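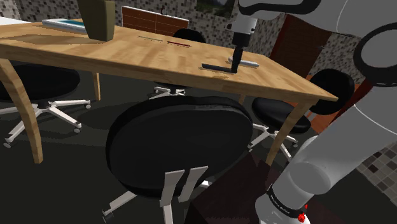 Greifer am flachen dunkelgrauen Objekt, Tischszene in der Simulation

Simulierter Greifer fährt beim Schließen in die Tischplatte, danach Schutzhalt

Forum > Simulation und digitale Zwillinge > Greifen
Gestellt am 19. Januar 2024 von kantenlauf

Ich betreibe eine Greifsimulation mit einem sechsachsigen Arm und einem Parallelgreifer mit schmalen Fingern. Die Aufgabe ist einfach: flache, längliche Gegenstände von einer Tischplatte aufnehmen und an einer anderen Stelle ablegen. Der Greifer steht senkrecht, die Finger gehen bis auf die Platte. Bei höheren Gegenständen läuft der Ablauf ohne Auffälligkeiten, bei flachen nicht.

Fehlerbild: Die Anfahrt ist sauber, die Endlage über dem Objekt stimmt. Mit dem Schließbefehl steigt die Kontaktkraft an den Fingerspitzen innerhalb weniger Zeitschritte sprunghaft an, die Gelenke 2 und 3 melden Überschreitung des Momentengrenzwerts, und der Controller geht in den Schutzhalt. In einzelnen Läufen wird das Objekt vorher seitlich weggeschleudert. Von 107 Läufen in dieser Szene endeten 40 so.

Randbedingungen:
Bahnplaner: Varex, Standardprofil
Zeitschritt der Physik: 2 ms
Steuerung: reine Positionsregelung, keine Kraftrückführung
Grenzwert Fingerkontakt: 105 N
Greifermodell: aus der Objektbibliothek Gusilex übernommen, Geometrie nicht verändert
Tisch: aus derselben Bibliothek, Kollisionsgeometrie als konvexe Hülle

Bereits versucht: Schließgeschwindigkeit halbiert (keine Änderung), Reibwert der Finger verringert (Objekt rutscht, Schutzhalt bleibt), Objektmasse erhöht (keine Änderung). Den Grenzwert heraufzusetzen kommt nicht in Frage. Dieselben Bahnen sollen später auf der realen Zelle laufen, und dort ist der Wert Teil der Sicherheitsabnahme.

Woher kommt der Kraftanstieg, wenn sich die Sollhöhe beim Schließen nicht ändert?

3 Antworten

Wenjie Yu
Als Lösung markiert

Die Sollhöhe des Flansches ändert sich nicht, die Höhe der Fingerspitzen vermutlich schon. Viele Parallelgreifer sind über ein Gelenkviereck angetrieben. Die Fingerspitzen laufen dabei auf einem Bogen und nicht auf einer Geraden. Beim Schließen wandern sie nach unten, je nach Bauart mehrere Millimeter. Wer bei geöffnetem Greifer auf Plattenhöhe anfährt, drückt beim Schließen in die Platte. Bei reiner Positionsregelung gibt der Arm nicht nach, also steigt die Kraft bis zum Abbruch. Bei hohen Gegenständen ist unter den Spitzen Luft, deshalb fällt es dort nicht auf.

Prüfung in dieser Reihenfolge:

1. Greifer ohne Tisch und ohne Objekt in die Szene setzen, öffnen und schließen, dabei die z-Koordinate beider Fingerspitzen im Flanschkoordinatensystem aufzeichnen.
2. Differenz zwischen offen und geschlossen bestimmen. Ist sie ungleich null, liegt ein Bogenhub vor.
3. Kurve über der Öffnungsweite ablegen und die Flanschhöhe während des Schließens danach korrigieren. Eine Tabelle mit 17 Stützstellen und linearer Interpolation hat bei mir gereicht.
4. Kollisionsgeometrie der Tischplatte einblenden. Eine konvexe Hülle über den ganzen Tisch ist bei geschwungenen Beinen ohnehin falsch, weil sie den Raum darunter ausfüllt. Platte als Quader, Beine getrennt.
5. Kontaktabstand (Margin) von Fingern und Platte addieren. Bei flachen Objekten liegt die Summe schnell in der Größenordnung der Objektdicke. Dann entsteht Kontakt, bevor sich die sichtbaren Flächen berühren.

Der Wurf des Objekts ist ein Folgefehler. Der Löser baut die Durchdringung in einem Schritt ab, und das leichteste beteiligte Teil nimmt die Energie auf.

Zum Grenzwert: unverändert lassen. Der Schutzhalt hat richtig ausgelöst. An der realen Zelle wären die Folgen verbogene Finger oder eine beschädigte Auflage.

benk_04

Hatte ich auch mal, Zeitschritt auf 0,5 ms gesetzt, dann war Ruhe. Rechnet halt länger. Neu installieren kann auch helfen.

Kommentar von kantenlauf: Mit 0,5 ms sinkt die Kraftspitze, der Schutzhalt kommt trotzdem, nur später. Neuinstallation ohne Wirkung.

Kommentar von Wenjie Yu: Zu erwarten. Der kleinere Schritt verteilt den Anstieg, die Sollposition liegt weiterhin in der Platte.

Skakdale-Integration

Ergänzend aus der Inbetriebnahme: Auch mit Hubkompensation sollte die letzte Bewegung vor dem Schließen nicht positionsgeregelt auf die Platte fahren. Wir legen den Vorhaltepunkt oberhalb der Auflage, senken mit reduzierter Geschwindigkeit ab und schalten bei Erstkontakt auf Nachgiebigkeit in z. Danach ein kurzer Rückzug und erst dann Schließen. Steht keine Kraftmessung zur Verfügung, funktioniert in Grenzen auch die Auswertung der Motorströme, allerdings nur bei langsamer Fahrt und warmem Getriebe.

Außerdem auf Nachbarobjekte achten. Im Bild liegt direkt hinter dem Greifer ein schmaler weißer Gegenstand, den die Finger teilweise verdecken. Ist er als starrer Körper mit fester Lage angelegt, kann der äußere Finger daran hängen bleiben. Das ergibt ein ähnliches Protokoll, aber mit Querkraft statt Normalkraft. Kontaktpaare einzeln mitschreiben, dann ist das nach einem Lauf geklärt.

Wie gut Federvorspannung und Spiel des Greifers in der Bibliothek abgebildet sind, würde ich am Datenblatt prüfen. Bei einem Projekt für Benkirane war der Hub im Modell korrekt, das Spiel fehlte aber vollständig.

Kommentar von kantenlauf: Rückmeldung. Punkt 1 und 2 durchgeführt, die Spitzen gehen beim Schließen 6,2 mm nach unten. Kompensation eingebaut, Platte als Quader modelliert, Margin der Finger reduziert. Kontaktpaare werden jetzt einzeln protokolliert, der weiße Gegenstand war in keinem der Abbrüche beteiligt. Mit denselben Startlagen wiederholt: kein Schutzhalt mehr. In zwei Läufen rutscht das Objekt beim Anheben durch, das ist vermutlich der Reibwert, den ich beim Testen verringert und nicht zurückgesetzt hatte.

Kommentar von Wenjie Yu: Reibwert zurücksetzen und die zwei Läufe wiederholen. Wenn es bleibt, bitte neuen Beitrag mit den Kontaktprotokollen anlegen.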